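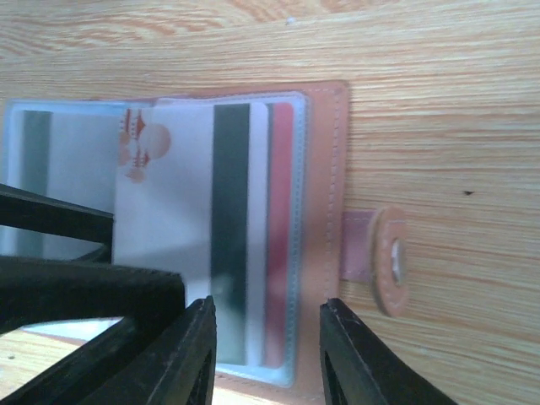

Print this article E-mail to a friend
Search the magazine Enter keyword Go

I joined the library in Raltmont the week I moved here, mostly because it was raining and I'd locked myself out. I had no intention of borrowing anything. I came away with two novels, a book on growing leeks and a leaflet about the mobile van, and I've been a hopeless regular ever since.

I'd let the habit slip for years, I should say. I bought books instead (too many), or I didn't read at all and looked at my phone until my arm went dead. What got me back wasn't any noble feeling about public services. It was the smell of the place! Floor polish, radiators, and that biscuity whiff you get from old hardbacks when you fan the pages under your nose, which I do, and I don't care who's looking.

Our branch is small. It's a single room with a bay window at one end, where the large print lives, and a children's corner at the other with a carpet shaped like a pond. Inna Holovko runs it. She came from the big library at Skoston, where there were lifts and a cafe and a whole floor for local history, and I asked her once whether she missed it. "I miss the cafe," she said, and went back to stamping.

Yes, stamping. They have a computer like everyone else, but the older borrowers wanted their dates in ink, so the ink stayed. You get three weeks on a novel, and the fine is 30p if you're late, although I've been late plenty and have only once been made to pay it. That was over a cookery book with a waiting list. Feelings were running high.

The thing I love most is the reservations shelf. It's just inside the door, everyone's requests lined up with a slip of paper poking out of the top, and you can't help having a nosy. Somebody round here is working through every book ever written on submarines. Somebody else had a beginner's guide to the oboe out in June, renewed it, renewed it again, and then asked for one on the ukulele. I think about that person a lot.

On the second floor of the old Nikzad mill there's a reading group that meets at 7pm, and I finally plucked up the courage to go. I'd pictured people being clever at each other. Bijan Abbasi had brought soup in a flask. Tahmineh Zarei hadn't finished the book, hadn't liked what she'd read, and talked about it better than anyone. We did 750 pages of family saga that month and spent most of the evening arguing over whether the aunt was a nasty piece of work or just tired. I'm firmly with tired. I've been to every meeting since, bar the one when I had a cold.

It has changed how I read, too. When I paid for a book I'd plough on to the bitter end out of meanness, sighing the whole way. Now if I'm bored by chapter five it goes back in the bag and I start the next one. I've tried westerns. I've tried a very long life of a bishop. I read a thriller set on a ferry and then had to take the actual ferry to Plultero, which I'd advise against, because I spent the crossing eyeing up a perfectly nice man with a holdall.

The opening hours are a pain, mind you. Closed for lunch, closed at 5 on the dot, and if you work anything like normal hours you end up trotting down the hill with your coat half on. Inna has seen me do it often enough that she leaves the light on over the desk while she cashes up.

I've got four out at the moment. The leeks book is one of them, for the third time, and the leeks are still the width of a pencil.

Print this article E-mail to a friend
Comments (30) Shares (2)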